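I've had a bad knee since July, when I went over on the wet back steps carrying the recycling, and I've come to believe we're all far too polite about our injuries. My neighbour Ifeanyi Ekwueme asked how I was, and I said "fine, mate" while hanging on to his letterbox (he's a lovely man and deserved better).
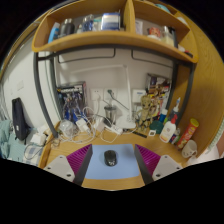 So now I tell people. I told the chemist, I told my sister, I told Haoran Tan over the fence for a good long while, and every one of them had a sore hip or a dodgy ankle they'd been keeping quiet about! Haoran even lent me his walking stick, and I've grown rather fond of it.

I do think we'd all be kinder to each other if we grumbled a bit more.

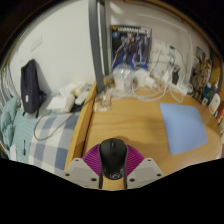
A word for the steps

They've got grip tape on them now, and a handrail is coming.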